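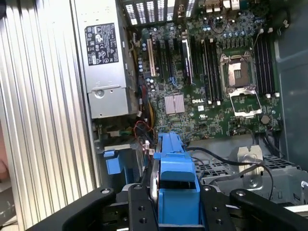 Trelaveck Estate 2.0 diesel - regen interval dropping, is this normal?
Forum: Engines and Drivetrain

dry_sump_dave
Facelift estate, manual, bought used in September. The particulate filter used to regenerate every 200 miles or so by my reckoning. It is now well under half that. No warning lamp. Idle sits high during the regen, fan runs on afterwards, and the stop-start is disabled, so I am fairly sure I am identifying them correctly.

Use is mixed, mostly A-road. Oil is the correct low-ash grade, changed 4000 miles ago. Level on the dipstick has not risen.

What should I check before paying for a filter?

halfshaft
Read the differential pressure at idle and at a steady 2500 or so, engine fully warm. If it is low at both, the filter is not blocked and the car is regenerating on calculated soot, not measured soot. Different fault altogether.

Putwood_Estate
Check the thermostat. If coolant never gets to temperature the ECU can keep fuelling rich and the soot model climbs. Mine sat at 74 on the motorway. New thermostat, interval went back to normal within a couple of tanks.

dry_sump_dave
Coolant reads 88 to 90 on the live data, so I think the thermostat can be ruled out. Will do the pressure readings tonight.

tevden_tdi
It's the filter. They all go on these. Send it to a specialist for cleaning and reset the counters. Anything else is putting it off.

halfshaft
They do not "all go". The ash capacity is far beyond what most of them have covered, and you have no readings to go on yet. Mileage please, OP.

tevden_tdi
I've had three of these cars. Two needed filters. I'll stand by that.

halfshaft
Did you have pressure figures for either before they came off?

tevden_tdi
The garage did.

dry_sump_dave
Mileage is 81k. Readings, engine warm:

Idle: 2 mbar
2500 rpm, stationary: 9 mbar
Ignition on, engine off: 0

Soot mass calculated and soot mass measured are both listed. Calculated is much the higher of the two. Code stored, not active: 1803. My reader gives no text for it, only the manufacturer number.

halfshaft
Those are healthy figures. Sensor zeroes properly too. I would leave the filter where it is.

Does anyone have the dealer list for the number? It may not mean the same thing on the pre-facelift engine.

Kanaujia
On the facelift ECU 1803 is EGR position, deviation from target, intermittent. On the earlier one it is a glow plug relay code, so be careful with any list you find online. Many of them mix the two.

A valve that sticks slightly open would fit. More exhaust gas in, more soot out, and the calculated value goes up accordingly. Look at EGR commanded against EGR actual on a light throttle, then lift off. Actual should drop to near zero within a second.

Putwood_Estate
Worth looking at the boost hose off the intercooler as well, the lower one. It splits on the underside where you can't see it from above. An air leak after the MAF gives the same symptoms - more soot, no lamp.

dry_sump_dave
Hose removed and checked, no split. Some oil film inside but nothing much.

EGR: commanded 0, actual hangs at 11 per cent for four or five seconds, then falls. Repeatable.

Kanaujia
Then that is your fault. Try cleaning it before you buy one. Two of the bolts are a pig to reach on the right-hand-drive car, take the scuttle panel off first. New gasket, and run the adaptation when it goes back on or it will log the same code again.

tevden_tdi
Cleaning is a waste of an afternoon if the spindle is worn. Fit new.

halfshaft
Agree with that one, as it happens. Check for side play in the spindle with it on the bench. Any play you can feel, replace it.

dry_sump_dave
Valve off, heavily coked, no play that I can feel. Cleaned, new gasket, adaptation run. Actual now follows commanded with no delay. Code cleared.

I will log the distance between regens and post the figures once I have a few.

Putwood_Estate
Did you need to drain any coolant to get the cooler pipe off? Mine is next.

dry_sump_dave
About a litre. Clamp the hose nearest the bulkhead and you will lose less than I did.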